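Friday, late, tea gone cold next to me

I finally tackled the craft corner tonight, which has been on my list since July (I'm not going to say how many Fridays I've skipped it!). Mortimer was out until 8 so I had the place to myself, put some music on and got going.

The plan was simple enough – everything small goes into paper tubs, everything big goes on the shelf, and anything I can't name goes in the trash. I've decided I'm done with plastic bins. I had the big clear ones from Vamumari for ages and the lids cracked one after another, and I always ended up stacking stuff on top of them anyway. Brown paper and cardboard is so much nicer to look at, it weighs nothing, and if one gets gross I can recycle it and not feel bad. The rounded ones are my favorite, nothing gets stuck in the corners.
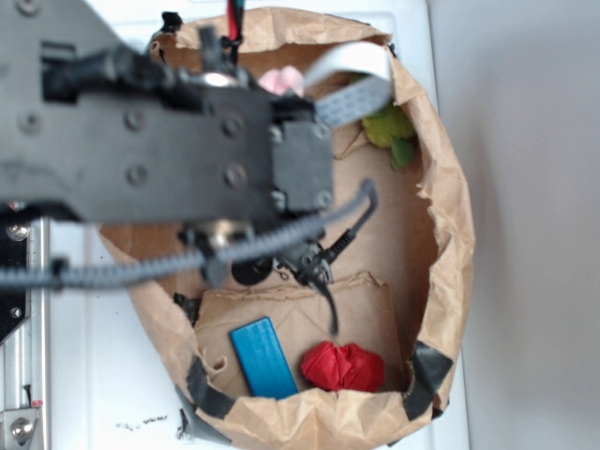
I did the yarn next and that was the part that nearly finished me. I own 17 balls of the same gray from Sakano. Seventeen! I must have bought it every single time it was on sale, 600 yards here, a bit more there, and I have never made one thing out of it. I lined them all up on the bed and felt kind of ashamed and kind of rich. Two went in a bag for my sister and the rest went back on the shelf, so I guess that's progress.

Then I lost a good 30 minutes reading the old Delacroix pattern booklets on the floor, the ones with the awful collars. I still want to make the cape. I put them in a pile to donate, then took the cape one back out, then took the one under it too.

Mortimer came home with noodles from Nudo and had to eat his standing up as I had covered both chairs in felt. He was pretty nice about it. He did ask if we could keep the colors apart, reds in one tub and blues in another, and I said no way, I like them mixed. It's more fun to dig around when there's a bit of everything in there.

Still to do: buttons, the drawer with the zippers, and that bag behind the door that I'm pretending not to see. My knees hurt. Going to bed.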